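Workshop Tips: Software Notes for Sorting Produce at the Kitchen Table

These tips cover the software side of a two-gripper sorting job: perception, planning, gripper control and logging. Hardware setup is on a separate page. Menu names are those of the Dukis control panel, but most of the advice carries over.

Set the width limit per class
A single closing width for all produce will bruise the soft items or drop the small ones. Give each class its own minimum width and its own closing speed. For tomatoes, stop on the first rise in motor current and hold position. Potatoes tolerate a force setpoint. Store both values in the class table, never in the motion script, or you will be editing them in two places by November.

Train on your own tablecloth
Patterned cloth causes false detections. Small red prints get picked up as cherry tomatoes at low confidence, and raising the threshold also loses real fruit near the bowl. Record a set of empty-cloth images and add them as negatives. Sigrun Nordin used 275 of them with a training set of 1,196 and left the threshold alone. Include wrinkles. Flat cloth only teaches the model flat cloth.

Separate color from class
Mandarins and oranges share a color range, and dark tomatoes drift toward brown under warm bulbs. Lock white balance and exposure before the first recording. If the detector still confuses a small potato with the background, add size as a second feature.

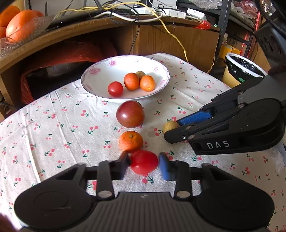

Tomato in one gripper, small potato in the other, with a mandarin and a darker tomato still on the cloth.

Reserve space before both sides move
When two grippers work one line of items, the planner should lock a region for each side before the approach starts. Lock the path to the bowl as well. Release it only after the gripper has retracted 100 mm – earlier release gives near misses over the rim. If both sides request the bowl at once, let the one holding the softer item go first.

Handle partly hidden items
Items in a bowl cover each other. Do not use the bowl contents for a grasp estimate unless you are unloading it. For a progress check, compare the pick log with the detections and flag a mismatch for review.

Log at a fixed rate
Write gripper width, motor current and image time on the same clock. Åsmund Midtbø's Loltau script resamples all three and rejects any run with less than 95 percent of its samples present. Run it before labeling.

Name files by run number, then by side (L or R). Spaces in file names break the import tool.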